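Steamed Buns and Plate: notes on the set

Narmont kitchen tasks, folder 4
Last edit 2020-11-18

What this is

Short notes to go with the steamer folder. Buns, steamer, lid, plate, white table. If you only want to use the files, skip to Folder layout. If you want to redo the setup at your own place, read the whole thing, it isn't long.

Part of the Narmont kitchen tasks. Other folders (Ruawai = cups and saucers, Plarer = drawers and cutlery) have their own readme. Don't mix the labels, the word "lid" means something else in Ruawai.

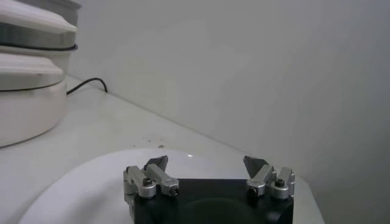 README.txt | 4 min read

The things

Plate. Round, white, large. Smooth and a bit glossy, so it picks up glints along the rim. White plate on a pale table against a white wall is hard going if you do outlines by color alone. The rim is the part to trust. We talked about a blue plate and stayed with white, see Known problems.

Table. Pale, flat, against the wall. Wipe it down between runs. Crumbs and drips get labeled as objects by whoever is tired that day.

Steamer. Electric cooker base, white, round, with a stainless steel basket on top. Small white handle on each side. Little brown knob low on the front of the base. In labels the base and the basket are two objects, even when they're stacked. The dark band between them belongs to neither, leave it unlabeled.

Basket floor has small round holes in rings. Do not label the holes. Someone did this in June and it took a week to clean out.

Lid. Clear glass, thin metal rim, white handle, small vent holes. Anything seen through the glass gets the label of the thing behind it plus the flag "through_glass". The handle is part of the lid, always.

Buns. Round, pale, dome shaped. Faint pleats on top of some, may or may not show depending on angle and light. Pleats are not a class.

The activity

Buns go between steamer and plate. That's all of it. Lid off first, set down on the table, then buns one at a time. Direction is in the label file (to_plate or to_basket), don't guess it from a single still. A still with buns in both places could be either one.
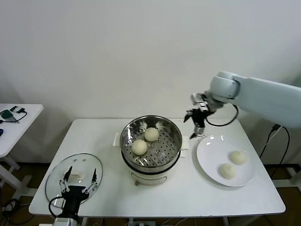
Count per place is stored as two numbers, basket then plate. So 2 2 means two in the basket and two on the plate. A bun in the air counts for neither and gets "moving". A bun touching the basket wall but still held is also "moving". We went back and forth on this one, please don't reopen it.

Bun position inside the basket is given by the knob. Knob side is front. Left and right are as you face the knob. Same for the plate, front is the table edge nearest you. Earlier notes used clock positions and they're gone now, if you find a "7 oclock" somewhere please report it.

Folder layout

stills/ - 3000 pictures
labels/ - one text file per still, same name
sequences/ - 100 short runs, numbered
splits/ - train and test lists, 1064 stills in test
notes/ - this file and the old change log

Stills from the same run are never split between train and test. Check this if you make your own lists. Neighboring stills look nearly the same and your scores will look great for no reason.

Label names

bun
basket
cooker_base
lid
plate
moving (flag)
through_glass (flag)
reflection (flag)

All lower case, underscores, no plurals. "buns" will break the loader.

The reflection flag is for the steel walls of the basket. They are polished and you get soft gray and white shapes in them, sometimes a bun shape. If you can't tell a bun from its reflection, zoom in on the basket floor and look for where it touches. Still can't tell, flag it and move on.

Setting up again yourself

Put the steamer in the middle, knob toward you. Plate to the right with a hand's width between. Leave space on the left for the lid, more than you think. Lay it flat. A lid leaned against the cooker slides.

Use buns of one size. Frozen ones from the store are fine. Fresh ones stick together and the skin tears, which makes a mess of the outline and of the plate. Line the basket if you plan to eat them, but then it won't match this set, the liner hides the holes.

Same plate for the whole session. Swapping plates halfway is the most common thing people get wrong and it's a pain to find later.

Known problems

- white on white, already said. Plate edge is soft in brighter shots. Outlines there can be off by a bit
- lid rim is missing from some outlines, only the glass was traced. Being fixed slowly
- a few label files have basket and plate counts the wrong way round. If the two numbers are equal you'd never notice, so check the uneven ones
- steam on the glass has no flag. It should have one
- table wipes: some runs have a wet streak near the front edge that got marked as "lid". Delete if you see it
- no other foods. Don't ask this set about dumplings

Use

Free for teaching and research, name Narmont and the folder number. For anything you sell, write to Gernness first, they hold the rights to the stills. Labels are ours and you can do what you like with them.

Fixes welcome, send the changed label files only and not the whole folder agian. Put the run number in the subject line.

To do

steam flag
finish lid rims
recheck counts, sequences 60 and up
move the old change log out of notes/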